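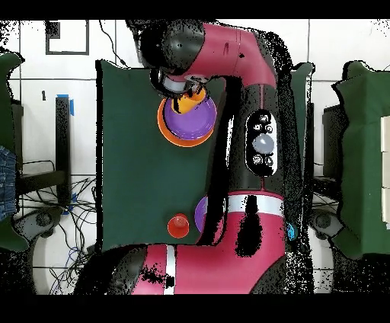 April, madder again (third go at the red)

Started just after 9 a.m. with the kettle on and the windows open, and I'm writing this up as I go so I don't end up with another page that says "nice colour, same again" and no amounts.

Yarn is the Cliltero two-ply from the same cone as last time. Wound off 80 g in one big skein, tied loosely in four places with cotton. I used to tie them too tightly and get little white bands where the dye couldn't get in, very pretty if you want stripes, which for the Porkavar blanket we don't.

Mordant: alum at 10 per cent of the weight of the wool, so 8 g, dissolved in a jug of hot water first and then into the pot. Brought it up slowly, held it for an hour, let it cool with the yarn still in. No cream of tartar this time! I want to see if that was what pushed the last batch towards orange. If it's still orange I'm blaming the water.

Dye bath

Madder is the ground root from Henríquez, the new bag. It smells earthier than the old one and it's a bit coarser too. I put it in an old stocking and left it to soak in warm water while I had lunch (cheese sandwich, not recorded elsewhere). Equal weight of root to yarn, plus a pinch of chalk.

Temperature is where I went wrong in batch two. The notes say 70 and then there's a gap, and then there's a brown skein. I'm fairly sure I wandered off and it boiled. So today I used the Fludum hotplate with the probe clipped to the side of the pot and set it to 70. It overshot to 78 on the way up, which gave me a fright, then drifted back down and stayed put. Next time set it lower to begin with and creep up.

1.20 p.m. Yarn in. Goes a sort of salmon straight away.
1.45 p.m. Brick. Turned the skein with the long spoon.
2.15 p.m. Proper red where it's under the surface, paler where it keeps bobbing up. Put a saucer on top to hold it down — works fine, slightly undignified.
2.50 p.m. Heat off. Leaving it to sit till I lock up.

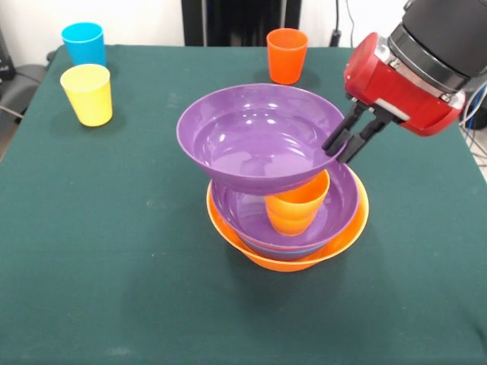

Green cloth, with the blue and yellow cups over on the left.

Looking at the wet yarn tells me almost nothing, I've been caught like that before. Everything looks wonderful wet. I did pull one loose end out, rinse it and dry it on the radiator, and held next to the batch one sample it's cooler and a bit deeper. Batch one looks like tomato soup beside it. I like the new one more but it's a tiny bit of yarn and I was in a good mood.

To do

Rinse the skein properly, lukewarm, until it runs clear. No wringing.
Cut a length for the card and write the batch number on it in pencil (biro ran last time).
Put another length on the windowsill with half of it under foil, check it in a month.
Keep the bath. There's still loads of colour in it and I fancy trying the grey fleece for a second, paler dip.
Weigh what's left in the Henríquez bag before ordering more. I think we have enough for the blanket border but I said that about the weld.

Stocking has split along the toe, find another.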